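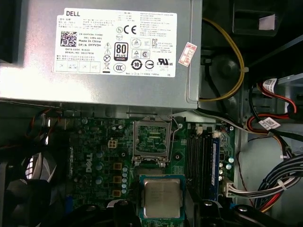
Etwood README

Hello! Etwood is my little collection of notes and tables on old desktop PCs: what's inside them, which bits fit which other bits, and how much electricity they drink while doing very little. I started it in November because I kept looking up the same things over and over, and my notebook had got to the point where I couldn't read my own writing.

It's all plain text and CSV. You don't need to install anything. Open it in a spreadsheet, grep it, print it out and stick it inside the shed door if you like (mine is).

What's in the folder

machines.csv has one row per computer, 90 of them at the moment. Maker, model, year if I could find it, processor, memory slots, drive bays and a notes column which is where most of the good stuff lives.

supplies.csv covers power supplies. Part number as printed on the label, the 80 PLUS badge if it has one, the connectors, and the length of the cables in centimetres. I measure from where the cable leaves the case to the tip of the plug, so if your number is a bit different from mine that's probably why.

idle.csv is the power readings. Each machine gets 4 readings, taken at the wall with a plug-in meter: switched off but plugged in, asleep, sitting at the desktop, and copying one big file. Please don't compare the sleep column across operating systems, I did that once and drew a very silly conclusion from it.

jevska.txt is the odd one out. Jevska is what I call the machine under my desk, which is made of leftovers and has 18 entries' worth of changes logged against it. I left the log in because people kept asking how the noisy fan story ended. (New fan. Sorry.)

How to read the columns

A blank means I haven't looked. A dash means I looked and there wasn't one. I know, I know, those should have been proper words from the start, and Takeshi Amano has told me so more than once, but changing it now would break his scripts as well as mine.

Part numbers go in exactly as printed, zeros and all. Spreadsheets love to eat leading zeros, so import that column as text or you'll be searching for parts that don't exist! If a label is scratched I put a question mark in place of each character I can't make out.

"Fits" means I've had the part in the machine and the machine started. "Should fit" means the plugs match and I've had no chance to try it. Big difference, especially with supplies, where the plug can look right and the wiring behind it can be another matter altogether. I don't open the supplies themselves and I won't take notes from anyone who does it without knowing what they're about.

Known problems

The Matsuda rows have the wrong depth for the case, two machines, both measured with the front panel off. I'll redo them when I can get at them again.

The year column is a mess for anything second-hand. Sometimes it's the year on the case and sometimes the year on the board.

The meter reads low under a couple of watts, so treat the switched-off numbers as a rough guide.

Sending me things

Corrections are very welcome, even tiny ones. A short message with the file name, the row and what it ought to say is plenty. Vibeke Hafþórsson sent almost all of the Drekotitz rows that way, one at a time, over one very long winter, and they're the tidiest rows in the whole thing.

Use the data for whatever you like. If you put it somewhere public, a mention of Etwood would be lovely, and please keep the notes column attached, because the numbers on their own can be misleading.

Next on my list is a file for fans.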